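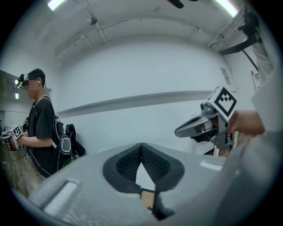 Adhesive hangers on the painted wall in the desk room at Skendgate are letting go under a static load well below their printed rating. The item affected is the small black-framed picture that belongs over the desk. The failure isn't general across the wall: at the time of logging, something black was hanging against the white paint with a fair amount of bulk at the bottom, and that position has never been reported. Its fixing is a screw hook into a stud. The picture was on Prustia removable strips, pressed onto paint. Second issue on the same ticket: the power strip under the desk is no longer on its bracket.

Ticket 851
Opened by: Bernice Sowah
Assigned to: Wumpini Dramani
Site: Skendgate, desk room
Category: Furniture and fixings
Priority: Normal
Status: Resolved, recheck in June

Report as received

"Picture over the desk is down again. Same one as last time. I pressed it back up and it stayed until lunch. Also the white power strip has come off from under the desk and people are catching it with their feet. Please fix both in one visit if possible. Glass is OK." (B. Sowah)

Entry 1, W. Dramani, 9:40 a.m.

Picture weighed on the mail scale: 618 g with frame, mat and glass. The strip pair is rated well above that, so weight alone is ruled out. Strips examined. All of the adhesive was still on the foam and there was a thin white film across it. The film is paint. The bond between strip and paint held and the bond between paint and wall did not.

Bernice confirms the wall was repainted by Yakubu last winter over the old gloss. I can find no record of sanding or primer. Asked Kwame Ayaaba for the job sheet.

Entry 2, W. Dramani, 10:15 a.m.

Tape test on three areas of the wall. Scored a small crosshatch with a utility knife, applied painter's tape, pulled at a flat angle.

Over the desk: paint lifts in flakes.
Beside the door: paint lifts at the cut lines only.
Behind the radiator: no lift.

Conclusion for now: do not rehang on adhesive anywhere over the desk. A fresh pair of strips will hold for a few hours and then peel the next patch of paint.

Entry 3, W. Dramani, 10:50 a.m.

Condition before repair. The picture is lying on the floor just below the desk edge, black frame, white mat, line drawing in the center. The white power strip is on the floor by it with black plugs in the sockets. Room was in use, so no furniture was moved at this point. Desk is the large light gray one with the curved front. Note for whoever picks this up: the curve means the underside bracket has to sit farther back than the template shows, or the screws run out of material near the edge. 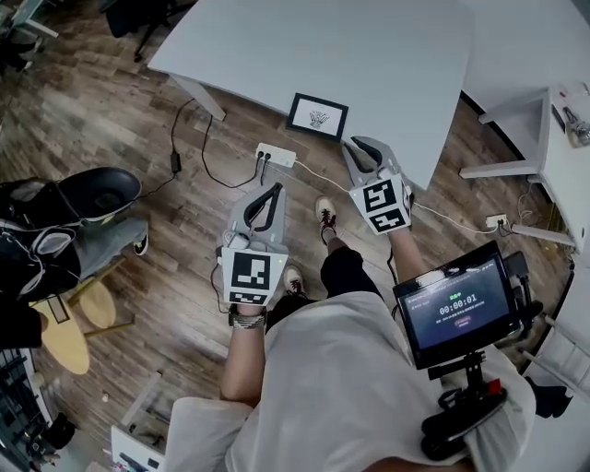
Entry 4: Repair, picture

1. Located a stud with a magnet, 17 inches in from the corner. The old position was between studs.
2. Drilled a pilot hole and set one pan-head screw. No anchor needed.
3. Checked the frame. D-rings were already fitted at the back and had not been used. Added wire.
4. Hung and leveled. Left two felt dots on the bottom corners.
5. Scraped loose paint from the old position, primed, one coat of touch-up white. Color match is fair. It shows from the side.

The new position is a hand's width to the left of the old one. Bernice has seen it and accepts it.

Entry 5: Repair, power strip

Bracket still attached to the desk on one screw. The other hole was stripped. Moved the bracket back, drilled new pilot holes with a depth stop, refitted with shorter screws. Old holes filled.

Everything was unplugged before the strip was lifted. Plugs, cords and housing inspected, no scorching, no cracks, switch operates normally. Replugged one at a time. Cords tied back along the desk leg with hook-and-loop ties. Do not substitute zip ties, the cords get changed too often.

Comment, Kwame Ayaaba

Job sheet found. It says "wash and two coats." No primer listed. Yakubu has been asked to quote for stripping and recoating that wall. Until then please treat the whole wall as screw fixings only.

Comment, Philomena Agyeman

Ordering: remove Prustia strips from the Skendgate stock list. They are fine at the other site, so leave them on the general list.

Closing note, W. Dramani

Both items complete. Picture pulled downward by hand, no movement. Strip bracket loaded by hand, no movement. Recheck of screw and touch-up in June.

Open: quote for the wall. Tracked separately under Kwame.

Support > Closed tickets > Skendgate > Furniture and fixings > 851

Welcombe Facilities Desk | Contact the desk | © Welcombe | Back to top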